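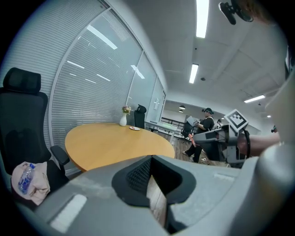
Page last changed 4/1/18

Leave the Flowers on the Meeting Table

Every office I have worked in has had an argument about what belongs on the meeting table. At the Belden office, where I spent most of last year, the rule when I arrived was that nothing stayed on it overnight. Cups, papers, pens and cables all had to go. I agreed with most of that. I did not agree when the rule was stretched to cover a vase of flowers, and I still don't.

The case against the flowers is easy to state. They take up room. They drop petals. Somebody has to change the water, and the person who does it is usually the person who already does everything else. The facilities guide we were given, put together by a firm called Fenetier, ran to 272 pages and listed "organic display items" under things to avoid. I read that page twice and could not find a reason given.

My answer is that a small white vase takes up very little of a table big enough to meet around. People put down a laptop, a notebook, a coffee and a phone, and they do it without asking whether there is room. The vase is the one object there that everyone shares. It also gives people something to look at when a call runs long, and a room with glass walls and white blinds needs that more than most. Blinds are useful, but they are not nice to look at for an hour.

I feel the same about the little plate. A plate next to the vase tells visitors that the table is used by people. It can hold a sweet, or a paper clip that would otherwise end up on the floor. We had one from Kadrić, a shop two streets over, and it did more for the room than the wall screen that cost us $717.

The table matters too. A wooden top with rounded edges is kinder than the long white slabs most offices buy. On an oval or a round one there is no obvious head, so the person running the meeting has to run it by talking. Trovwood sells a good many of these, and I have heard the complaint that they waste floor space in the corners. They do. I would still take one.

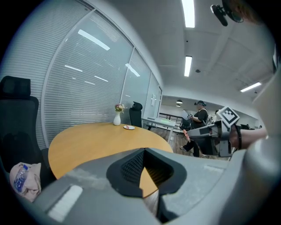
Vase, flowers and saucer toward the back of the table.

Where the vase stands does make a difference. Put it between two people who need to see each other and they will move it, then move it again, and by the end of the week it will be on a windowsill. Toward one side of the table is better. Keep the flowers short. Pink and cream go well with a honey-colored wood, and a few green leaves are enough to fill out a small bunch. Ours cost less than the coffee did.

I am stricter about chairs. A high-backed black mesh chair is comfortable and I have no quarrel with it, but a chair is for sitting in. Bags end up on seats, usually with a water bottle sticking out, and then the next person in has to stand there wondering whose it is. Three hooks by the door would fix this in most rooms. We asked for hooks in September and were told to wait for the next budget.

So I would keep the clear table rule and write two exceptions into it, one vase and one plate. Whoever books the first meeting of the week changes the water.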